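Signal Timing and Yellow Intervals on the Karkmont Road Corridor

Traffic Operations Notes, September

Several readers wrote in after the last issue to ask how the length of a yellow light is set, and whether the new timing on Karkmont Road is the same at every intersection. It is not the same at every intersection, and it is not meant to be. The yellow interval depends on approach speed, grade, and an allowance for driver reaction. The all-red interval that follows depends on how wide the intersection is. Two signals a few blocks apart can have different values and both be correct.

The method used in Driltthorpe is the common kinematic one. Take the approach speed in feet per second. Divide it by twice the assumed deceleration rate, adjusted for grade. Add the reaction time. The result is the shortest yellow that gives a driver, at the moment the light changes, either enough distance to stop or enough time to reach the stop line before red. A yellow shorter than this creates what engineers call a dilemma zone: a stretch of road in which a driver going the legal speed can do neither.

The approach speed is where most disagreements start. The posted limit is easy to defend on paper. The measured 85th percentile speed is closer to what drivers do. On a corridor where the two values match, the choice makes no difference. On Karkmont Road they did not match on the downhill side, and the old timing plan used the posted limit on both sides. The revised plan uses the measured speed wherever it is higher than the posted one. 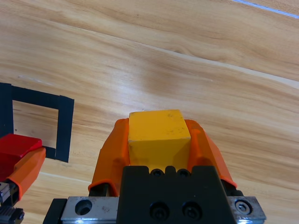
Grade has a smaller effect but should not be left out. A downhill approach lengthens the stopping distance, so the yellow has to be longer. The old plan treated the whole corridor as level. The steepest section is the descent toward Flinderer Avenue, and this is the approach that produced most of the complaints. Drivers reported that the light "went red too fast." Measured against the formula with the correct grade and speed, they were right. The interval on that approach was short.

Jayanthi Devadiga, the signal engineer for the corridor, reviewed 153 signal cycles on the Flinderer descent before any change was made. The review was done from detector logs and controller event records, which store the time of each phase change and each vehicle passing over the stop line loop. The records do not identify vehicles. They show only that something crossed the loop and when, in relation to the start of yellow and the start of red.

The useful figure in a review of this kind is the time into red at which a vehicle crosses. Crossings in the first part of a second are mostly drivers who misjudged a change they were already committed to. Crossings well into red are a different matter: distraction, poor visibility of the signal head, or a deliberate choice. The two groups respond to different treatments. A longer yellow reduces the first group. It does very little for the second, which is better handled with larger signal heads, backplates, advance warning signs, or enforcement.

On the Flinderer descent, nearly all of the recorded crossings fell into the first group. This pointed to timing as the cause and made it reasonable to correct the timing before looking at anything more expensive. At the Rao Street intersection the pattern was mixed, and a timing change alone is not expected to be enough there. The signal heads on the northbound approach of Rao Street are mounted low and sit behind tree cover for part of the year. Trimming has been requested. New heads with backplates are on the equipment order.

A common objection to longer yellows is that drivers get used to them and start treating the added time as extra green. Some adjustment does happen in the first weeks after a change. It is the reason a review taken right after a retiming can mislead in either direction, and why the follow-up study on Karkmont Road will not begin until the new plan has been in place long enough for regular users to settle into it. The formula sets a floor. Going well past the floor has costs of its own, among them more delay on the side streets and a wider spread in driver decisions, with one driver braking while the next one continues. That spread is a known source of rear-end crashes.

The all-red interval is calculated separately. It is the time for a vehicle that enters at the last moment of yellow to clear the far side of the conflict area before cross traffic is released. Wider intersections need more. Karkmont at Rao was widened when the turn lanes went in, and the all-red was not updated afterward. It has now been recalculated from the current curb lines. Readers who wait on the side street may notice a brief period in which every direction shows red. This is intended — the controller is not stuck.
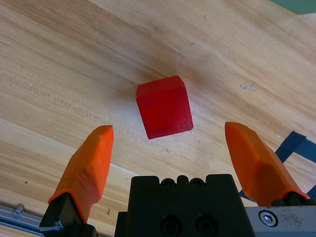
Pedestrian intervals were checked in the same pass. The flashing hand, or pedestrian clearance, is based on crossing distance and an assumed walking speed. The old plan used a faster walking speed than current practice supports, and measured the crossing from curb to curb on a line that did not match the painted crosswalk. Both items have been corrected. At two crossings the clearance time went up enough that the minimum green for the parallel movement had to go up with it. This lengthens the cycle slightly in the off-peak plans, where the greens had been running near their minimums. The peak plans had room to absorb the change.

Coordination is the last part of the work and the part drivers notice most. Signals on a coordinated corridor share a common cycle length, and each one starts its main street green at a fixed offset from a reference point. When yellow, all-red, and pedestrian times change, the time left over for green changes too, and the old offsets no longer line up. For a short period after the new intervals were loaded, the corridor ran with corrected clearance times and outdated offsets. Northbound drivers in the evening saw more stops than usual. The new offsets were loaded on a Wednesday, before the morning peak, and the field check found the northbound platoons arriving on green at the intersections where they are supposed to.

Southbound progression is weaker. On a two-way street with uneven spacing between signals, it is generally not possible to give both directions a full green band at the same cycle length. The evening plan favors northbound because that is where the volume is. The morning plan reverses this. Midday runs a compromise plan, and a driver traveling the full length of the corridor at midday should expect to stop at least once in either direction.

Some notes on questions received:

Left turn arrows. The yellow arrow is timed on its own, using a lower approach speed suited to turning traffic. It will often be different from the yellow shown to through lanes on the same approach. The turning path through the intersection is also different, so the red clearance after the arrow is calculated separately.

Flashing operation at night. Karkmont Road signals no longer go to flash overnight. They run free, without coordination, and respond to detectors on all approaches. A side street vehicle that stops at or just behind the stop line will be detected. One that stops well short of the line may not be, and the signal will not serve that phase until something reaches the loop.

Bicycles. The side street loops at Flinderer Avenue have been adjusted for higher sensitivity. A bicycle is most likely to be picked up when its wheels are over the saw cut in the pavement. Riders who find that a loop does not respond should report the street, the direction of travel, and the time of day. A detector that works on one approach tells the technician nothing about the loop on the next one.

Countdown displays. The countdown shows the remaining pedestrian clearance and is meant for people on foot. It does not always end at the start of yellow. At intersections where the vehicle green can extend past the pedestrian phase, the countdown may reach zero well before the light changes. Drivers should not use it to judge whether they can make the light.

Red light cameras. No cameras are installed on the corridor and none are part of this project. If a camera were ever proposed, the yellow and all-red values at that location would need to be documented first, with the speed study and grade measurements attached. A citation issued at a signal with a short yellow is difficult to justify on safety grounds.

Timing sheets for each Karkmont Road intersection can be requested from the Driltthorpe traffic operations desk. The sheets list yellow, all-red, walk, and pedestrian clearance for every phase, along with the speed and grade used in each calculation. Requests should name the cross street. Reports of a signal that appears to be malfunctioning should go to the same desk, with the direction of travel and the time it was seen.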